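Parry shape blocks and the Skament maple board: reviewed after a term of use
6 min read
14 shares · 3 comments

I bought the Parry blocks to replace a set that had lost its edges. The old ones were painted softwood, and after two years the corners had rounded off and the paint was coming away at the ends. The Parry blocks are plastic with the colour all the way through, so there is no finish to chip. I ordered them from Jukico along with the Skament board, which is sold separately as a work surface for sorting, matching and small assembly jobs. The two aren't made by the same company but Jukico lists them together, and I expect most people will end up looking at both.

I'll cover the blocks first.

They are small. If you're used to chunky nursery blocks you will notice it straight away. An adult can hold several in one hand, and a child with good finger control will manage them well. I would not give them to anyone who still puts things in their mouth, and the label on the tub agrees.

The moulding is tidy. I ran a thumbnail around every edge and found a slight ridge on two of them, both of which came off with a bit of fine sandpaper. The rest were clean. The flat faces are properly flat, and the blocks sit where you put them without rocking.

Colour is good. I've had sets where the orange and the red were close enough to cause arguments under a warm bulb. The Parry colours are well separated, and I can tell them apart across a room in poor light. Octavio Chambi, who shares the workroom with me and has trouble with some reds and greens, sorted the lot by colour without a mistake. That's one person, so take it for what it is.

The tub is the weak point. It's thin, and the lid clips split if you close one side before the other. Mine lasted five weeks. I now keep the blocks in an old Henel biscuit tin, which is heavier but shuts properly.

Now the board. Skament makes it from glued strips, and the size I bought gives plenty of room to spread a small set out with clear space between the pieces. I wanted something pale so the blocks would stand out, and something that would stay flat.

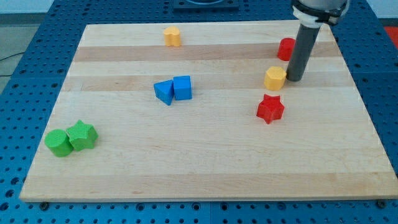 It has stayed flat. I put a steel rule across it when it arrived and again in October, both ways and corner to corner, and couldn't get a sheet of paper under the rule either time. Our building is dry in winter and humid in summer, and I've had cheaper boards cup badly in the same spot.

The strips aren't matched for tone. There are lighter ones and slightly darker ones side by side, and on my board a tan strip near one long edge is clearly darker than its neighbours. Some buyers will see that as a fault. Yhon Urrego ordered the same size a month after I did and got a much more even one, so you take your chances. If you need a plain background for photographs, I'd look at a painted board instead. For sorting and handling work the banding has caused me no trouble, and the lines between the strips are handy for setting pieces out straight.

The surface is smooth all over. I couldn't feel any of the glue joints with a fingertip. Blocks slide on it easily, maybe a little too easily. A light nudge moves a block further than you meant it to, and if you want pieces to hold still while you work around them, you may find this annoying. I tried a coat of furniture wax on the underside of the board as a test patch and it made things worse. A felt or rubber mat grips better, but you lose the hard flat surface, and the smaller pieces tend to tip when you set them down on felt.

Cleaning is easy enough. A damp cloth, then a dry one. Pencil comes off with an eraser. Marker does not come off. I have a blue line near one corner that I've stopped trying to remove.

The edges could be better finished. Mine were square and a bit sharp when they arrived, and I took them down with a sanding block, which took 9 minutes including the sweeping up. At this price I think the maker should be doing that.

A few notes for anyone ordering:

- The blocks come loose in the tub with no insert or chart, so if you want a list of the shapes you'll need to make your own.
- There are no feet on the board. On a slick desk it will creep unless you put something under it or hold it in place.
- Jukico took 17 days to deliver to me, and the blocks and the board came in separate parcels.
- The board is heavier than it looks in the listing. Check your shelf before you store it on end.

I've seen people ask whether the kitchen version of the Skament board would do the same job. Yhon has one. It has a juice groove around the outside, so small pieces drop into the groove and you lose usable area all the way round. Get the plain one.

Would I buy them again? The blocks, yes. They've been dropped on concrete more than once and none has cracked, and the corners are as crisp as when I opened the tub. The board I'd buy again at a lower price, or at the same price with the edges eased. As it stands it's a sound flat surface that needed a little work from me before I was happy with it.

Blocks: 5 out of 5, ignoring the tub.
Board: 4 out of 5.

3 comments
Contact · Copyright, all rights reserved · Back to top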